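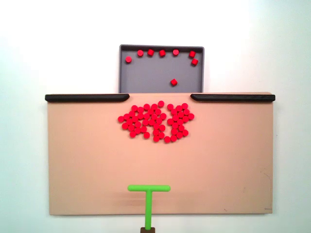 Why does your voice sound so big in the bathroom?

Try something for me. Go into the bathroom, shut the door, and sing one line of any song you like. Then go stand in front of a closet full of clothes, stick your head in between the coats, and sing the same line again. Pretty different, right? In the bathroom you sounded like a star. In the closet you sounded like somebody with a pillow on their face.

I've been curious about this since I was 8, when my family moved to a new house and my bedroom had nothing in it yet. No bed, no rug, no curtains. I said hello and the room said something back! A week later all my stuff was in there and the room had gone quiet. I thought I'd broken it.

What sound is

Sound is a wiggle that travels through stuff. When you talk, two little folds in your throat shake very fast. They push on the air next to them, and that air pushes on the air next to it, and on it goes until the push gets to somebody's ear. The air itself doesn't fly across the room (that would be wind). Each bit of air just jiggles back and forth and passes the push along, like kids in a lunch line who all bump the kid in front.

Sound can go through water and metal and wood too. Put your ear flat on a table and have a friend scratch the far end with a fingernail. It's surprisingly loud.

What happens when sound hits a wall

Three things can happen, and usually all of them happen at once. Some of the sound bounces off. Some of it soaks in. And some of it sneaks through to the other side, and that's how you know what your sister is watching in the next room.

Hard, smooth things like tile and glass are great at bouncing. Think of throwing a rubber ball at a brick wall. Soft, thick things like blankets and coats are great at soaking. The sound goes into all the tiny spaces between the threads, rubs against them, and turns into a teeny tiny bit of heat. You'd never feel it. You can't warm up your socks by yelling at them. I have tried.

So your bathroom is full of bouncers. Your voice hits the tile, then the mirror, then the tub, and it comes back to your ears over and over, so fast that it all smears together. The smeary sound has a name – reverberation, or reverb for short.

Is that the same as an echo?

Close cousins! An echo is when the sound comes back late enough that you hear it as a separate sound. You shout "hey" and then, after a tiny wait, you hear "hey." For that you need a good long distance. Sound moves through air at more than 1,000 feet every second, so in a small room it gets back to you before you've even finished the word. Near a cliff or a big building it has farther to go, and you can hear the gap.

My favorite place for echoes is a long foot tunnel in the park near my house. My friend Dymphna Doherty plays the tin whistle, and one day in September we took it down there. She stood 60 steps from me and played one short note, and it kept hanging in the air after she'd taken the whistle out of her mouth. A dog walking by was not a fan.

People who build things for sound

There are people whose whole job is deciding how a room should sound. They're called acousticians (uh-koo-STISH-uns). Uriel Sepúlveda is one, and he let me follow him around the Zúñiga, a theater with 400 seats. He popped a balloon on the stage and we listened to the bang fade out. Then he showed me that the bottoms of the folding seats are padded. When a seat is empty, it flips up and the padded bottom does a bit of the soaking that a person would do. People are very good at soaking up sound, especially in winter coats. I think about that every time I sit in a theater now.

Try it: the shoebox test

You'll need a shoebox, a towel, and something small that makes noise, like a kitchen timer that ticks.

Put the timer in the empty box with the lid off and listen. Now take it out, line the box with the towel, bottom and sides, and put the timer back. Keep your ear the same distance away both times. What changed? Next, try a metal cooking pot in place of the box, with and without the towel. Then try other linings – a sweater, foil, a plastic bag, crumpled newspaper. Write down which was loudest and which was quietest, and see if a friend puts them in the same order.

I did 11 linings. My winner for quietest was a fuzzy bath mat, folded over once. If you find something that beats it, I want to know what it was!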